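My second winter with the Turnier

In January 2025 I finished the second year with my Turnier wagon, and I promised myself to write down what I think about it before I forget the small things. I am not a car journalist. I drive to work, I drive to my parents, and in the summer I drive too far with too many bags. So please read this as the notes of an ordinary owner.

I bought the car used. I had looked at small SUVs for many weeks, because everyone I know has one now, but each time I sat in one I had the same feeling that I was paying for height. The wagon was longer, lower and cheaper. The man who sold it to me had kept every receipt in a plastic folder, and that folder convinced me more than the test drive did.

The engine is the smaller of the two gasoline ones, with the manual gearbox. It is not quick. When I join the highway near Manen, where the ramp goes uphill and is very short, I have to stay in third gear longer than my ears like. After that it is a calm car. At normal speed the engine is quiet and what you hear is the tires.

About the tires I must say something. The first winter I used the all-season ones that came with the car, and I was not happy with them on wet snow. The front would slide a little wide in slow corners, never dangerous, but enough to make my hands tight on the wheel. Last fall I bought a real winter set from Nedelcu, the tire shop behind the train station. The set cost me 637 with mounting and balancing, and I think it is the best money I have spent on this car. They also store my other set until spring, so I don't carry dirty wheels up from the basement. 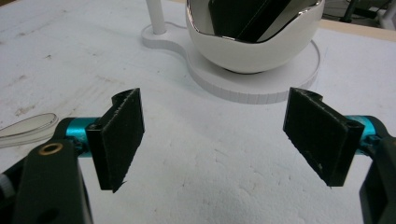 Two pads over a white table.

The heating is a weaker point. The seat warmers are fast and strong, but the air from the vents needs a long time to become warm. On a short drive you arrive just when it starts to be pleasant. I asked at the garage if the thermostat could be bad, and they tested it and said it is fine. So I keep gloves in the door pocket and I don't complain any more – or only a little.

In July I made the long trip that I had planned since I bought the car. From my door to the coast and back, with several detours for family, the trip counter showed 3,977 kilometers. I want to say what surprised me on this trip, because in daily driving you don't learn these things.

First, the seats. I expected pain in my back, and it did not come. The driver's seat has a simple lever for the lower back, no electric motors, and once I found the right position I did not touch it again. My passenger was less lucky. The passenger seat doesn't have this lever, and we had to use a rolled sweater.

Second, the trunk. The opening is low and wide, and the floor is flat when the rear seats are folded. We slept in it one night when the campground was full and it was raining too hard for the tent. I can't recommend this to tall people.

Third, the navigation. The maps are old, and the update costs more than I want to pay. It tried to send me through a village where the bridge is now only for bicycles. Since then I use my phone in a Brokon holder, which clips on the vent. It holds well, but in summer it blocks the cool air, and in winter it warms the phone, so I move it from one side to the other with the seasons. 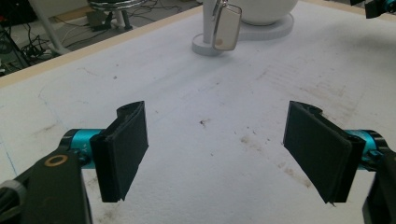 Photo: author's own

What has broken? Very little. One rear window switch stopped working and I replaced it myself in 20 minutes, with a used part and a plastic trim tool. The wiper on the back window left a stripe in the middle until I changed the blade. There is also a noise from the dashboard on cold mornings, a dry ticking somewhere behind the glove box. I have put foam in two places and it only moved.

The paint is thinner than I would like. The front of the hood has many small stone chips after the summer, and I bought a touch-up pen, but my hand is not steady and now some of the chips look bigger than before.

Next on my list are the rear brakes. The garage says they will last until the spring service, and I would like to compare two or three prices before then. If someone who reads this has the same car and has changed the rear discs at home, please write in the comments how you released the electric parking brake. I have read different instructions, and they do not agree with each other.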